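Street Surface and Shade Survey: Grusus Quarter
Student project report, Urban Environment module
Submitted by Hiếu Lý
08/12/2024

1. Purpose of the project

The project was set by the Department of Geography as part of the second-year fieldwork requirement. Its purpose was to record the condition of the carriageway, the kerb and the planting in a residential part of the Grusus quarter, and to consider how comfortable the route is for people on foot. The route links the Cáceres bus stop with the Latach market hall and is used by residents who do not own a car.

2. Area and method

The survey covered 700 metres of the route, divided into 2 sections. Each section was walked in both directions. Defects in the surface were entered on a record sheet under four headings: joints, cracks, stains and loose material. Shade was judged by eye and marked on a base plan at a scale of 1:2,000, supplied by the Huvton planning office. Only features visible from the public road were recorded, and no private land was entered.

A short questionnaire was also left at the market hall. It was completed by 79 people and asked where they preferred to walk, and at what time of day.

3. Street character

The two sections have much in common. Both run straight, with buildings and walls on the left-hand side, and trees on the right contribute a good deal to the appearance of the street. The road surface is pale in strong light, so that fine defects are easily missed at a distance.
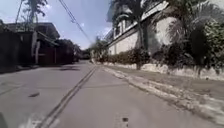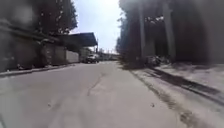

4. Findings

4.1 Carriageway
The pair of dark parallel lines in the first photograph, probably a seam in the concrete, was entered under joints. The thin, irregular crack in the second photograph was entered under cracks and marked for a repeat visit. Small dark marks on the surface were noted in their positions but not classified further, as their cause could not be established by eye.

4.2 Kerb and verge
The first photograph shows a strip of weathered concrete and dusty soil with sparse grass along the right side. It was recorded as a verge and excluded from the footway total. The raised kerb on the left in the second photograph was recorded as a walking edge.

4.3 Shade
Respondents to the questionnaire placed shade above surface quality when choosing where to walk. Most said that they cross the road at least once to avoid the sun, and several asked for a bench near the market hall.

5. Limitations

The survey was carried out in dry weather only, and drainage could not be assessed. Shade was recorded in December and will differ in other months. The questionnaire did not reach people who use the route in the early morning.

6. Recommendations

The crack should be measured again after the next rainy season. Existing trees should be retained in any future widening of the footway. The base plan and record sheets have been deposited with the module office.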